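Chapter 7
When the Grip Fails

After this chapter you should be able to:
explain the difference between a missed grip and a lost grip
read a simple fault log
decide when a machine must be stopped by hand

In August, a sorting line at the Hosville works of Tromero, a company which handles used clothing, was stopped for 37 minutes. The line had been given 1,000 garments for a trial. It reported 986 of them as placed correctly. The other 14 were on the floor behind the guard, and one had gone into the drive belt.

The controller had shown no alarm. Its only test was the distance between the fingers: if they did not close fully, it decided that a garment was held. With thick knitwear this test is weak — a single fold of ribbing can keep the fingers apart, while the weight of the garment is already pulling it out.

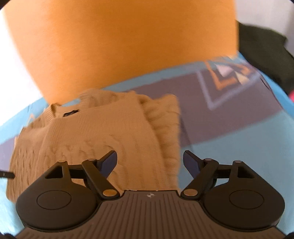
Figure 7.1 Gripper with open fingers over a folded cable-knit sweater.

The operator saw the belt slow down and reached over the guard before she pressed the stop. She was not hurt, but the report treats this as the more serious event of the two. We will return to it in Section 7.4.

7.1 Missed grip and lost grip

A missed grip happens when the fingers close and the object was never between them. A lost grip happens later, during lifting or moving.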